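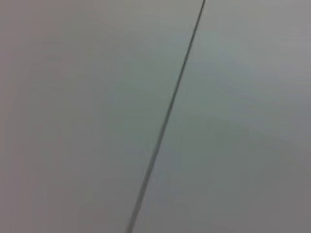 Brastau, 2022-08-28

Thread on hiring someone to build a timber-frame garage. We finished ours this summer after a long wait, and people at work keep asking, so I'm putting it in one place.

First thing. A garage looks like a simple box and it mostly is one. The hard parts are the ground under it, the big door opening, and how it meets the driveway. Ask every builder about those before you ask about price.

We talked to four outfits. One never called back. One wanted half the money before a site visit. That left Nishimura and a two-man crew, Borus, who mostly do barns.

Borus were cheaper. They were also straight with us that they had only done one residential garage, and that our town's setback rules would be new to them. I liked them a lot. If I had five acres and no neighbors I would have hired them.

We went with Nishimura. Our contact there was Yae Amano, who came out twice before there was any contract. The second time she brought a level and walked the whole slope with me. The drop from back to front was more than I had guessed by eye.

That drop changed the design. The original sketch had the slab flush with the lawn at the back. She moved the whole thing toward the street and added a short retaining wall. It added to the cost and I still think it was right.

Get the soil looked at. Ours is clay on one side and fill on the other. The previous owner had a pool there and took it out years ago, which we only learned from a neighbor, Washington Miranda. Ask your neighbors what used to be on your lot.

Permits. Our file number ended in 2052 and I can still recite the whole thing from reading it over the phone so many times. The town sent the drawings back once for a missing detail on the header above the door. Allow more time than the website says.

About that header. We wanted one wide door with no center post. That means a bigger beam, and the beam had a long lead time. Two single doors with a post between them would have been quicker and cheaper. My husband Kenta drives a van, though, and he wanted the room.

Size: ours is 23 feet wide. At 19 feet, the first quote we had, you could park two small cars and then not open the doors properly. Before you sign anything, park your cars side by side in the driveway, open all the doors, and measure.

Contract stuff that mattered for us. Who orders the garage door. Who hauls away the dirt. Who patches the driveway if a truck cracks it (one did, and they fixed it, but only because it was written down).

Ask for the payment schedule to follow the work – slab, frame, roof, final inspection – and keep a decent amount back for the end. Ours was set up that way from the start and we never had to argue about it.

Things I would do differently: run a bigger conduit from the house. We put in enough for lights, the opener and one outlet circuit. Now we want a car charger, and the electrician, Misaki Fujimoto, says the trench has to be opened again. Empty conduit costs very little while the trench is open.

I would also put in one more window. The north wall is blank and the workbench ended up there.

I would not change the roof pitch. We matched it to the house and it looks like it belongs. The steeper option had storage space above, but you would have been crawling in it.

References. Ask for one job that is at least five years old and go see it. Nishimura gave us Fumiko Koyama's place over on Allel Street. She let us look at the bottoms of the posts and the trim by the door, where water shows up first. She also told us the gutters were too small when it was built and she had them replaced. That was useful. Ours are the bigger ones.

Since someone will ask: I'm not posting the total. Prices have moved so much since we signed that it wouldn't help you. The one number I will share is $300 for the extra site visit and level survey, and it was the best money in the whole job.

Still to do: paint the side door, gravel along the back wall, a shelf for the snow tires before December. I'll add to this thread when the trench for the charger is done and I know what that came to.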